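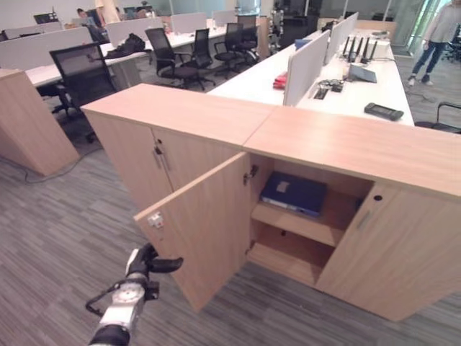 O conjunto de dados Wostesov reúne as transcrições das atas da antiga cooperativa leiteira de Layug, preparadas pelo arquivo Clastel para uso em estudos de história econômica e de grafia portuguesa. A versão atual contém 262 atas, distribuídas por 77 sessões ordinárias e extraordinárias. Os originais em papel conservam-se em pastas com etiqueta branca na lombada, como a que se encontra deitada na prateleira superior do armário, e não são emprestados.

Estrutura dos arquivos
atas.csv: uma linha por ata, com identificador, sessão, ano e texto integral
pessoas.csv: nomes normalizados e variantes
precos.csv: preço do litro de leite, quando mencionado
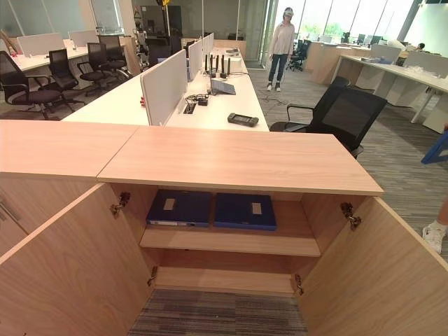
Armário de madeira clara com duas caixas de arquivo azul-escuras.

Critérios de transcrição
Manteve-se a ortografia original. As abreviaturas foram desdobradas entre colchetes. Os trechos ilegíveis estão marcados com [ileg.]; 40 atas contêm ao menos uma dessas marcas. A revisão coube a Rocío Ocampo, e a normalização dos nomes, a Iddrisu Appiah, com o programa Bistix.

Limitações
Faltam os anexos contábeis. Os valores anteriores à reforma monetária não foram convertidos.

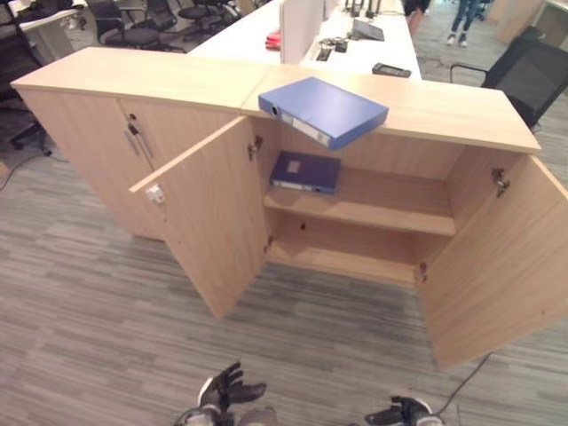

Pasta azul sobre o tampo do armário, com etiqueta branca na lombada.

Licença e citação
Uso livre para fins de pesquisa e ensino, mediante citação do arquivo Clastel e da versão consultada. Última atualização: 27 de julho de 2021. As correções recebidas até o fim de agosto serão incorporadas à próxima versão.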